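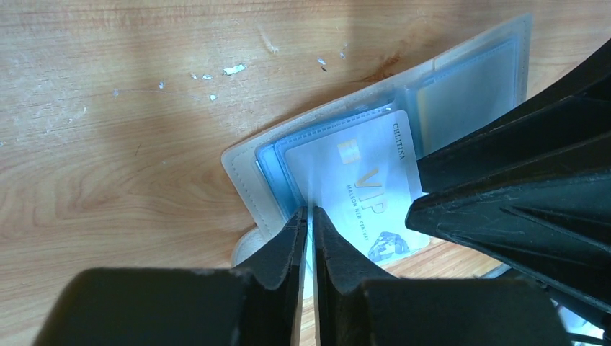 June, workshop notebook, edge paint and finish trials

Started before eight this morning while the building was still cool, since the beeswax mix behaves so much better then, and I wanted to get the second round of edge finishing done before I lost my nerve about changing the recipe. For anyone picking this up later: we're still on the small goods for the Sillis order, the vegetable-tanned shoulder that came from Urimholm, and the trouble is the same as it was in spring. The edges look lovely on the bench and then go fuzzy after a bit of handling, which is a sad thing to see after all that rubbing.

Cut fresh test strips from the belly end (I know, I know, it's the worst part of the hide, but if it works there it'll work anywhere) and sanded them in three groups. First group stopped at 277, which isn't a real grit at all but is what I wrote on the back of the worn sheet when we measured it against the others, so 277 it stays in this book. Second group went up to 400. Third group got 400, then a damp sponge, then 400 again once the fibers stood up. I had high hopes for the third group and I'm pleased to say it earned them — smooth as a river stone, and it took the gum evenly right to the corners.

Stitching is the other half of it. I've been setting the line a little farther in from the rim on the thicker pieces, and I do think it helps, as the edge has room to be beveled without the tool nibbling at the thread. On thin goods it matters less for strength but a great deal for looks, because the eye goes straight to any wobble.

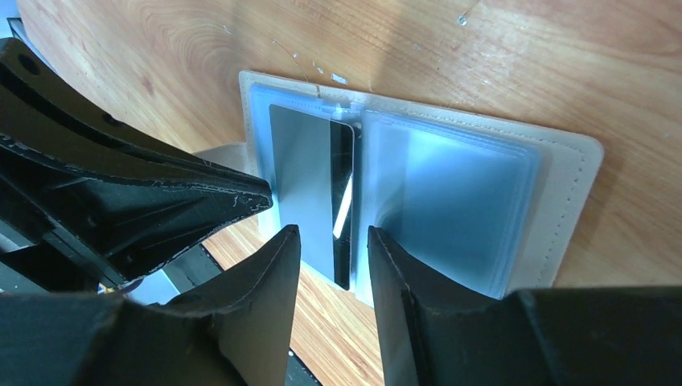

Corners are where I keep coming to grief. A straight run is easy once the groove is cut, but at a turn I tend to hurry, and then the last hole before the bend and the first one after it crowd together like people in a doorway. The fix, I think, is to mark the corner hole first and work away from it in both directions. I'd like ours to follow the shape the way the stitching does on the pale card holder, where a fine line goes along with the cover from the upper right corner down the side. On our light leather a dark thread would show every slip, so I'm staying with cream for now.

Dye notes, before I forget. Batch 461 from Plinalico is warmer than the last one, quite a bit more orange once it dries, and I like it, but it mustn't go on the same order as the older panels. I've put it on the Kemppainen shelf with a tag. Mixed 100 ml with the reducer and had plenty left over, so the jar is capped and sitting behind the glue.

Still to do: flex test on the third group, a good long one, and rub the strips against denim. Also find the narrow creaser. It was by the window last time I had it, and I've looked there twice.

Urimholm bench notebook — please don't remove pages. Back to top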